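Haltedport
Home storage and travel

Home > Travel > Packing bags > Pastley Flat Packing Bag for Padded Jackets

Pastley Flat Packing Bag for Padded Jackets
Item no. 3014
Sold singly or as a pair
In stock

Overview
The Pastley is a flat zipped bag for one padded or quilted jacket. It is made for people who need to get a winter coat into a suitcase, a drawer or the top of a wardrobe without it taking over. You fold the jacket into a rectangle, slide it in, close the main zip and then run the second zip round the edge to draw the two sides together.

There is no pump, no valve and no vacuum cleaner needed. The bag does not seal. Air leaves through the fabric as you press down, and goes back in when you open the second zip. We prefer this for down and for most synthetic fillings, as the jacket is held flat but not crushed hard.

Most customers buy it for travel. A fair number buy a pair and use them for children's coats between one winter and the next.

What you get
One packing bag with a carry loop
One card label with a clear pocket to hold it
One printed folding guide (the same steps are given further down this page)

Details
Shape: rectangular, with rounded corners
Outer fabric: woven polyester, light grey
Panel on the front: mesh, so you can see which jacket is inside
Zips: two, both with cord pulls
Care: hand wash, dry flat, do not tumble dry
Holds: up to 800 g of folded jacket

Choosing a size
The bag comes in Medium and Large.

Medium suits children's padded jackets and adult jackets of the light, narrow-channelled kind, with or without a thin hood. Large suits thicker adult jackets, hip-length coats and anything with a lined hood that will not come off. If your jacket has a fur or fake fur trim, take the trim off before packing. If it can't be removed, choose Large.

Do not try to get two jackets into one bag. The second zip will close if you lean on it, but the stitching along the edge is not made for that load and we can't replace bags that have split this way.

Long coats that reach the knee do not fit either size. For those, look at the Illon Long Garment Cover, which hangs.

Before you pack
Empty all the pockets, including the inside one. Keys and coins will mark the lining if they are pressed against it for months.

Check that the jacket is fully dry. A coat that has been worn in the rain should hang for a day first, even if the outside feels dry to the touch. Padding holds damp for longer than the shell does.

Close the front zip or poppers. Fasten any cuff straps. If there is a drawstring at the hem, let it out fully so the hem lies straight.

Find a flat surface bigger than the jacket with its arms spread. A made bed is the easiest, and the slight give in the bedding helps you press the air out without the jacket sliding about. A table works too, though shiny shells tend to slip on it.

Folding guide
1. Lay the jacket face down and smooth it from the collar to the hem with the flat of your hand.

2. Fold one sleeve straight across the back. Fold the other sleeve over it. Keep both level, so the thickness is spread out and does not gather at the shoulders.

3. Bring in each side by the width of your hand. On a narrow jacket you can leave this out.

4. Fold the hood down on to the back, if there is one.

5. Fold up from the hem to the collar, pressing slowly as you go. Press along the stitched channels, not across them. The air comes out more easily and the jacket stays flat when you let go.

6. Tuck any loose sleeve or hem underneath and check the shape. You want a flat rectangle with the channels running across it. One end may be a little thicker where the sleeves and hem are tucked under. Put that end into the bag first. 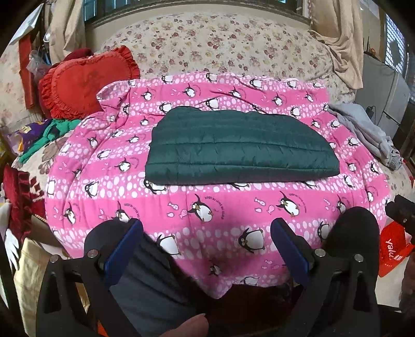

7. Slide the bag over the jacket, close the main zip, press down with both forearms and run the second zip round. Stop at the corners and ease the fabric through with a finger.

Storing over summer
If you are putting jackets away in June and getting them out again in autumn, leave the second zip open. The bag will be thicker but the filling will keep its loft better. Stand the bags on their long edge in a drawer or lay them flat on a shelf with nothing heavy on top.

After a trip, take the jacket out the same day and hang it up. Shake it by the shoulders and again by the hem. Creases in the shell drop out over a day or two. Please don't iron them.

Prices and delivery
Medium and Large are the same price, and a pair can be one of each. Add both sizes to your basket and the pair price is taken off at the till page. Delivery is by Rajput Parcels and takes up to 7 days. You can also collect from our counter, where we keep both sizes on show and you are welcome to bring your own jacket and try it.

Orders of 100 or more, for schools and clubs, are handled separately. Write to Montri Meesuk in trade sales and say which sizes you need.

Returns
Unused bags can be sent back with the label card still in its pocket. If a zip fails in normal use, send us a picture of it with your order number and we will post a new bag. You don't need to return the old one.

Questions we are asked
Does it keep moths out?
No. The mesh front is open. Use a sealed box if moths are a problem in your house.

Can I use it for a sleeping bag?
A thin summer one will go into Large. Thicker ones won't.

Will it go in hand luggage?
Medium lies flat in most cabin cases. Large depends on the case, so measure yours against the size chart at the counter or ask us for the figures before ordering.

Is the mesh strong?
It will take ordinary handling. Keep it away from hook-and-loop cuffs, which catch on it. Fasten the cuffs before you fold.

Does it come in other colours?
Light grey only at present.

Page last updated 25 October 2023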